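Drawer trays for sewing notions - worth it or not?

SosinaT
Joined: April
I finally cleared out my grandmother's sewing cabinet and I'm trying to find a happy way to store 60 years of bobbins, snaps and hooks. She kept it all in cookie tins, bless her, and I love the tins, but I can never find a thing! Does anyone use open trays?

kalkidan_m
Oh, what a lovely job to have! I went over to plastic trays two years ago and I'd never go back. You can see everything, and pins lift right out because the bottom is slick. I got bright yellow so dark buttons show up.

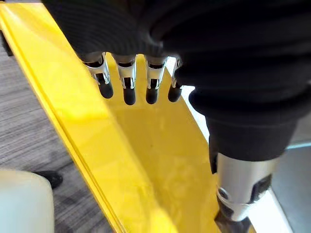

Remedios D.
Re: Drawer trays
I'm going to disagree, Kalkidan, and I hope you'll forgive me. Slick trays drive me up the wall - open the drawer a little too fast and all your snaps are in one corner. I line mine with felt, and my Backlund drawers have been peaceful ever since.

kalkidan_m
Forgiven, of course! But felt grabs every thread and bit of lint in the house. I tried it and spent a whole evening with tweezers.

natnael_w
My wife sorted 376 buttons by color into small jars and is very proud of them, so that's our vote. Sosina, whatever you pick, please keep at least one of the tins.

SosinaT
I'm keeping all of them, Natnael! I'll try felt in one drawer and a plain tray in the other.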